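Prestasau gives fans a first look at its new take on The Lamplighter's Daughter

If you grew up wearing out the tape of The Lamplighter's Daughter (and plenty of us did, to the point where the song in the bakery came out all wobbly), you have something to look forward to this fall. Prestasau has put out the first trailer for its new version of the hand-drawn family favorite, and while it only gives us a small taste of what's coming, there is an awful lot packed in for anyone who knows the original by heart.

The trailer opens the way the old movie did, with the harbor bells and that slow climb up the hill to the lighthouse, and for a moment you could almost believe someone had simply cleaned up the original film. Then Odile turns around at the top of the steps, and she's a real girl in a real wool coat, and the wind is really blowing her hair into her mouth. I'll admit I got a little misty, and I watched it again before my coffee was ready.

Leobardo Ponce directs, and he has been talking about this project for so long that some fans had stopped believing in it. He wrote in a note to fans, shared along with the trailer, that he first saw the cartoon at a library screening when he was 9 and has wanted to walk around inside that town ever since. The town of Araújo, which was all watercolor rooftops in the cartoon, has been built as an outdoor set with 193 working street lamps, and every one of them gets lit by hand at least once in the course of the story.
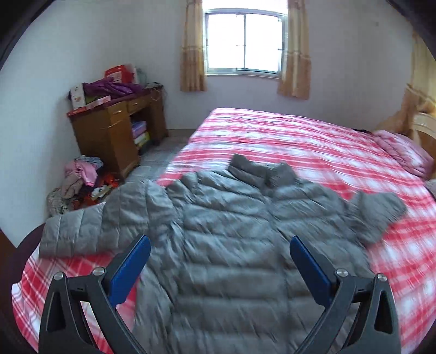
Ponce said that the lamps were the one thing he would not give up when the budget got tight, and that he would sooner have lost a whole musical number than have them added later on a computer. Luckily it didn't come to that, and all of the songs are staying, along with a new one for the grandmother, who never got to sing in the first movie and surely deserved to.

As for the storm, which sent so many of us behind the couch as children, there's only a quick peek at it near the end. The waves look enormous. Famance, the effects house that handled the sea and the talking heron, has delivered 574 shots for the movie, and the heron himself is kept mostly out of sight for now. We hear one line from him and get a glimpse of a wing going past a window, and fans have already started arguing over whether he sounds too young. I think he sounds just fine, for what it's worth, though I'd like to hear him be grumpy before I make up my mind for good.

The festival chorus, another part people were worried about, looks to be in very good hands. It was filmed over several nights with 200 singers, many of them from local choirs, and the few seconds we get of them coming down the hill in the dark are the loveliest thing in the whole trailer.

The Lamplighter's Daughter opens in theaters in September. The soundtrack will be released by Mustudier the same month, and a longer trailer, with more of the heron in it, is expected over the summer.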